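The Second Hand

The budget was due in April and she had been told to leave one line blank until she was sure of it.

She ran the purchasing desk at Grusham, which built kitchen help for people who could no longer reach a high shelf or bend to a low one. The line was for hands. The lab wanted another pair from Julell, the same model as the ones it had. The owner wanted to know why a company with money for 8 months was buying spare hands.

She had two quotes. Julell would sell the pair with a service plan and wanted half up front. Xue was cheaper, but the wrist plate was different, and an adapter would have to be cut, and the engineers made a face whenever the adapter came up. She put both in the spreadsheet. Under them she put cables, finger pads at 115 dollars a set, and freight. Freight was always more than she guessed.

There was a third choice, to buy nothing and send the worn hand out to Kadov for repair. The repair shop would not give a date. She had called on a Friday and been told to call again – then the same thing the next week.

What bothered her was that no one could say how long a hand lasted. The log had 1,379 grasps in it, and 954 of those had been done since the last set of pads. She did not know if that was a lot. She asked for a number of months and the engineers gave her a range so wide that it covered her whole career at Grusham.

So she took her laptop down the hall and sat in the lab for a morning.

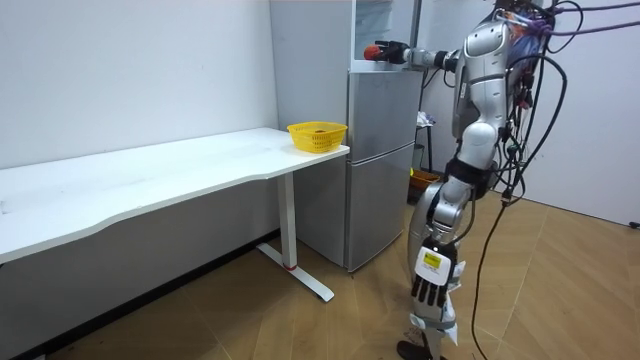
She had expected to be bored. She wrote down the time whenever somebody stopped to tighten a thing or swap a thing, and by noon she had most of a page. The stops were short. It was the waiting for parts that ate the days, and she had three months of old emails that said so, most of them sent to her.

She went back upstairs and filled in the line. One hand from Julell, with no service plan. Pads for the year. She moved the Xue quote to a second tab and left a note with the price of the adapter – someone would ask.

The owner read it standing up. He asked why one and not two.

"One is what we can wait with," she said.

He asked what happened if both of the old ones went in the same week. She said she would call Kadov, and he laughed, and then he signed it and asked her about the freight.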